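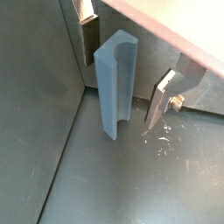

## 2. The block (Viorica Pascu, design project, draft 2)

Tall piece, pale blue, groove down one side. It's the one from the second go at the mould and I'm using it for the whole report so the numbers match up. Stood upright, it is roughly three times as tall as it is wide. From above it reads as a C or a U depending which way you hold the page. In my drawings I call it a U, Karagiannis (my bench partner) calls it a C, sorry if both turn up.

**Why a groove.** Brief from Flornard was a spacer that clips against a round pipe without a strap. Half circle, full length, open on one side only. The other faces stay flat so you can stack them or push them into a corner.

**Size.** Height 76 mm on the drawing. Channel 20 mm across at the mouth. Haven't put tolerances in yet, see section 4.

## 3. What I tested

- Standing test. Block upright on a flat floor, nudge at the top, note the tilt where it goes over. Did this 6 times with the groove facing me and the same again with it facing away. Falls towards the open side more easily, which makes sense, less plastic there, but I havent worked out the centre of mass properly.
- Pipe fit. Pushed onto the Jimton offcut. Snug at both ends, a bit slack in the middle. Could be the pipe.
- Finish. Matte outside was asked for. Inside of the curve is smooth and catches the light on the upper edge, so any scratch ought to show up there first. Good for marking wear, bad for looks.

Left to do: load test. Dirnton workshop only has the press free on Sunday and I had the wrong plate with me.

## 4. Problems

Shrinkage. First block came out narrow at one end, chucked it. Second is better but I only measured at the top and bottom so the middle is a guess, might explain the slack.

Colour. Flornard wanted grey. We had blue. Doesn't change anything in the results.

Time. Each one took around 40 minutes to cool before I dared take it out, so no chance of a big batch in one afternoon.

## 5. Next

Measure the middle. Try a wider foot so it stops tipping towards the groove, maybe just a lip on that side. Redraw with tolerences. Ask Karagiannis for his pipe readings, they're in his notebook and not in the shared folder.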